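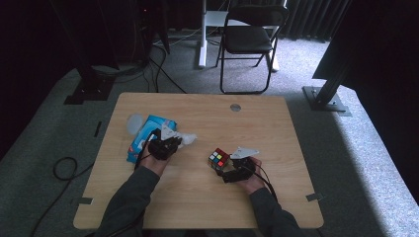 Préparer un poste de démonstration pour une journée portes ouvertes

Ce guide s'adresse aux équipes qui présentent la saisie d'objets à des visiteurs, avec des pinces portées à la main. Il reprend la procédure suivie en juin à l'atelier Kellis de Gandside, où 721 personnes sont passées en une journée.

Matériel

Une table stable, à plateau clair et mat
Une paire de pinces portables avec leurs sangles
Un Rubik's cube, un paquet de mouchoirs, un sac en plastique souple
Du ruban adhésif pour le sol
Une chaise pliante

1. Installer la table

Placez la table à distance des murs, de façon à pouvoir en faire le tour. Marquez sa position au sol avec du ruban adhésif. Si elle est poussée pendant une visite, vous la remettrez en place sans tout mesurer à nouveau.

2. Passer les câbles

Faites descendre les câbles du côté opposé au public. Ceux des pinces doivent suivre l'avant-bras, avec assez de mou pour que le coude se déplie complètement. Vérifiez ce point bras tendus avant l'ouverture.

3. Équiper le démonstrateur

Enfilez la pince gauche d'abord, puis la droite avec l'aide d'un collègue. Serrez les sangles sur le dos de la main. Les plaques blanches triangulaires fixées au-dessus des pinces doivent rester dégagées ; une manche trop large finit par les recouvrir.

4. Choisir l'ordre des objets

Commencez par le cube. Il est rigide et les visiteurs comprennent tout de suite ce qu'ils regardent. Prenez-le d'une pince, inclinez-le, reposez-le. Passez ensuite au paquet de mouchoirs, dont l'emballage glisse, puis au sac. Un mouchoir froissé convient bien pour finir, mais prévoyez-en plusieurs.

5. Tenir le rythme

Comptez 2 minutes par groupe. Le guide Trenell fourni avec notre parcours en prévoyait davantage, et la file s'allongeait dès 10 heures. Gardez les questions pour la fin du passage et retirez les pinces pendant les pauses.

6. Après la visite

Débranchez, enroulez les câbles et nettoyez les sangles. Laissez les repères au sol si une autre session est prévue. L'équipe Zelenák, qui utilise la même salle, demande que la chaise soit repliée contre le mur.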